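Urketis Institute Opens Two-Year Applied Engineering Track to Transfer Students

21st May
By Vy Lò

The Urketis Institute of Technology will admit transfer students to its applied engineering track starting with the fall intake, the school said in a notice to partner colleges. Until now the track has taken only students who began their studies at the institute.

Under the new rules, applicants from two-year colleges can enter directly into the third year if their completed coursework matches the institute's core requirements in calculus, physics, statics and programming. Credits are assessed course by course. A grade of C or better is needed in each core subject, and laboratory courses must have been taken in person.

The track offers 17 places to transfer students in its first year. Places are assigned by grade average, with ties settled by the grade in the most recent mathematics course. Students who meet the requirements but do not receive a place are moved to a waiting list, which stays open until the first week of classes.

Quang Phan, who directs the track, said the main change is in how credits are reviewed. "In the past, a student could arrive with a full set of math courses and still be asked to repeat half of them," Phan said. "The review is now finished before the student pays a deposit, and the result is binding on the department."

The credit review will be handled through Nusix, the records system the institute adopted for its graduate programs. Partner colleges upload course outlines once, and the outlines are then reused for all later applicants from the same college. The registrar's office has loaded over two years of outlines from Zatden Community College, the first partner to sign the agreement. Talks with other colleges are continuing.

Transfer students will pay the same tuition as continuing students and may apply for departmental aid under the same deadlines. Housing in Mạc Hall is available but not guaranteed.

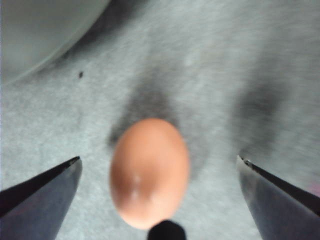 A brown egg between two gripper fingers.

Third-year students in the track take courses in controls, materials and design methods, followed by a project in the fourth year. Transfer students join the same sections – no separate classes are planned. A short bridge course in technical writing is required for those without an equivalent credit.

Applications are accepted through the institute's admissions office. Transcripts must be sent directly by the issuing college, and incomplete files will not be reviewed.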